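Apuntes de clase | Automatización y trabajo

Tema 6. ¿Pueden ya las máquinas con las tareas de casa?

La pregunta se responde mal cuando se responde con vídeos. Un vídeo de demostración enseña el intento que salió bien, y casi nunca dice cuántos hubo antes. Para esta sesión conviene separar tres cosas: lo que una máquina hizo una vez, lo que hace siempre en la misma mesa y lo que haría en una casa que no conoce. La publicidad suele vender la tercera con pruebas de la primera.

En el taller la situación es más cómoda. El caso Kinnear (lectura 2) describe una línea donde la pieza llega siempre orientada igual y el suelo está marcado. Se hicieron 1.560 ciclos y fallaron 285, con todo a favor. El folleto de Clarik, el proveedor, hablaba de «autonomía plena» – calculen ustedes el porcentaje y decidan si firmarían el pedido.

En casa no hay piezas orientadas. Pensemos en guardar unos dulces y unas frutas pequeñas en su caja: una mandarina no se aprieta como un pastel de capas, y la tela de debajo se arruga y cede. Una persona ajusta la fuerza sin pensarlo.
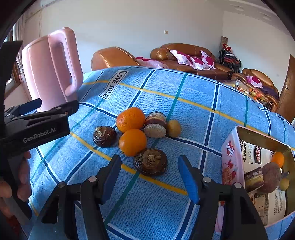

Según Pouran Hashemi, este planteamiento es injusto con las máquinas: agarrar objetos blandos le parece un problema casi resuelto, y lo que falta es que alguien pague el mantenimiento de un brazo en cada cocina. Añade que a los lavavajillas se les exigió mucho menos y que nadie pidió que recogieran la mesa.

La objeción del coste es buena. La del agarre me convence poco. «Casi resuelto» lleva años en los folletos, y el ensayo de Stullport, que se cita a menudo a favor, usó 100 objetos rígidos y ninguno comestible. En cuanto al lavavajillas, prometía lavar platos y lava platos. Un robot doméstico promete bastante más.

Para el martes: lean el caso Kinnear completo y busquen una demostración doméstica reciente. Anoten si se indica el número de intentos, si hay cortes y quién preparó la mesa. Si el dato no consta, escriban «no consta» – no lo estimen.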